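Lindham Learning Center Reopens Tabletop Room

March 4, 2019

The Lindham Learning Center has reopened its tabletop room following the replacement of all work surfaces and the repainting of the walls. The work began in November and was carried out by the Gutareck company under an agreement approved by the Center's board.

The room is used for sorting, matching and handling activities with everyday objects. The former tables, which had dark patterned tops, have been removed. The new ones have a plain matte white surface, chosen so that small items can be told apart from the background without difficulty.

"Our visitors work with ordinary things, such as a bottle, a cap or a bath toy," said Ju-won Yook, head of programs at the Center. "A plain table allows the object to receive full attention."

The object collection has also been reviewed. Worn and duplicate items were withdrawn, and the remaining 1072 pieces have been entered in a new register. Small red items are kept as a separate set.

The tabletop room: a small red rubber duck in the first picture; a red bottle cap and a labeled water bottle in the second.
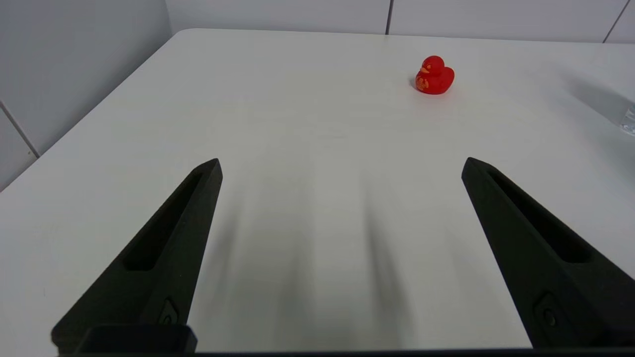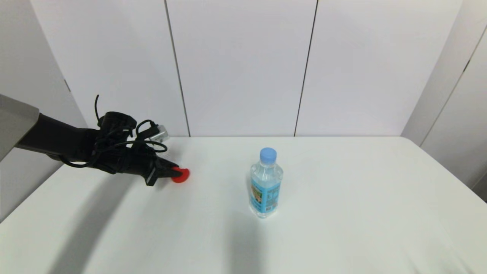

Hours and Reservations

The tabletop room is open to registered groups from 10 a.m. until 4 p.m. Reservations are required and may be made at the front desk or by telephone. Each group is asked to return all objects to their trays before leaving and to report missing or damaged pieces to the desk.

Groups that held a reservation during the closure have been given priority for the coming term. Dae-han Wang, who is responsible for scheduling, will contact them directly.

The adjoining Mendonça Room is not affected by these changes and remains available on its usual schedule.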